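A Morning at the Kivau Open Day

I had been meaning to get to the Kivau robotics open day for years, and every spring something got in the way, usually a child with a fever or a car that wouldn't start. This March my neighbor Caroline Laizer offered to drive, so I packed a thermos and a bag of rolls, and off we went. It's a pretty road once you're past the reservoir, and we talked so much that we missed the turn for the college and had to come back around by the feed store.

Kivau is a small technical college with one long brick building at the back of the campus where the students do their project work. We signed in at a folding table in the hallway and got name stickers (mine fell off before I reached the first room). A second-year student named Erick Masanja took our group around. He walked backward the whole way like a proper tour guide and only bumped into one door.

The first stop was the competition club, which calls itself Gutik. They build little wheeled machines that sort blocks by color, and they were getting ready for a regional meet, so there was a good deal of muttering going on over laptops. One of the girls let me drive the practice machine, and I ran it straight into the leg of a chair. She was very nice about it! Caroline did much better than I did and has mentioned it several times since.

After that we had coffee in the hall and a plate of almond cookies that somebody's grandmother had sent. I got to talking with Nevzat Soylu, who teaches the evening class in electronics, and he told me that 718 people had signed up for the day, which they'd never expected when they started with one room and a borrowed projector. He said his favorite students are the ones who come in from other jobs - bakers, bus drivers, a retired dentist - since they aren't shy about asking why a thing is done the way it's done.

What I'd really come for, though, was the final-year project in room 11, where four students are teaching a two-armed robot to handle kitchen things. They call the project Mfinanga. Esther Mushi did most of the talking for the team, and she had the kind of patience you need with a room full of visitors all asking whether it can do laundry. She explained that cups are harder than they look, because you have to choose where to take hold of one and then keep it level on the way to wherever it's going.

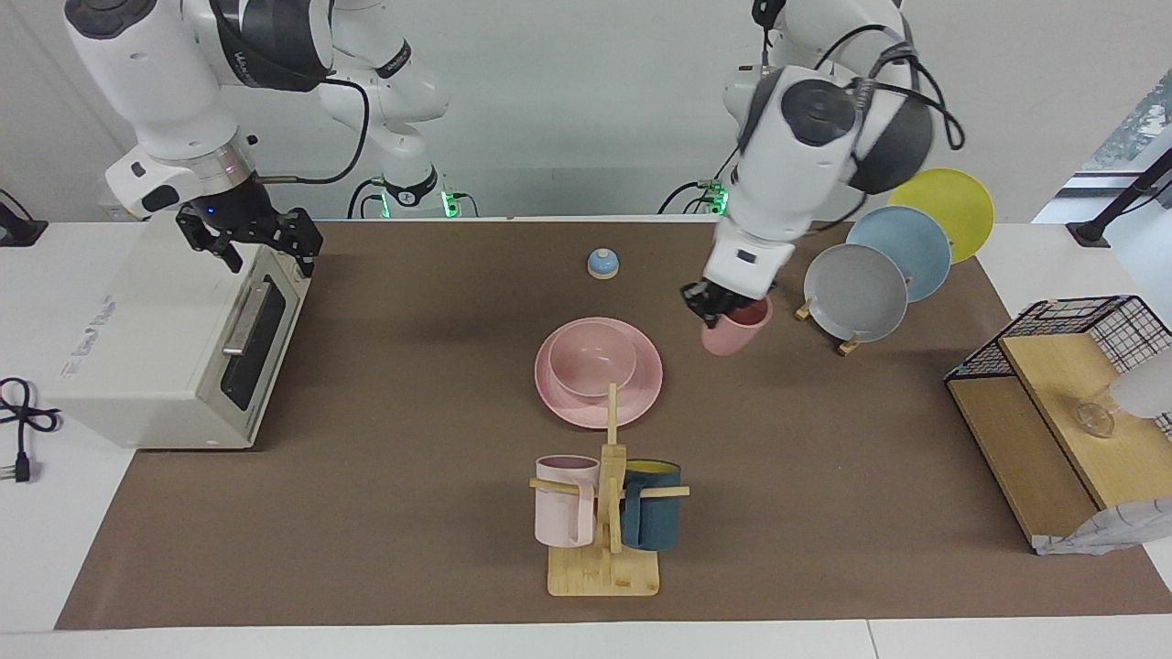

I asked her how long it had taken to get this far, and she laughed and said the first 3 months went mostly into cables and arguing. Halima Ondieki, her teammate, keeps a notebook of every attempt, good and bad, and she let me leaf through it. I liked the margins best, where they'd written things like "too fast" and "ask Nevzat" and, on one page, just "lunch." They'll hand in their report at the end of the term, and Halima hopes to stay on another year and work on the gripping part.

A little boy next to me wanted to know if the robot had a name. The team looked at each other and admitted that they hadn't agreed on one, so he suggested Gerald, and Esther wrote it on the whiteboard.

We stayed until they began stacking the chairs. If you go next spring, park behind the library and wear comfortable shoes, as the floors are concrete all the way through. Caroline and I ate our rolls in the car with the heater running, and we've already told Erick to put us down for the morning tour again.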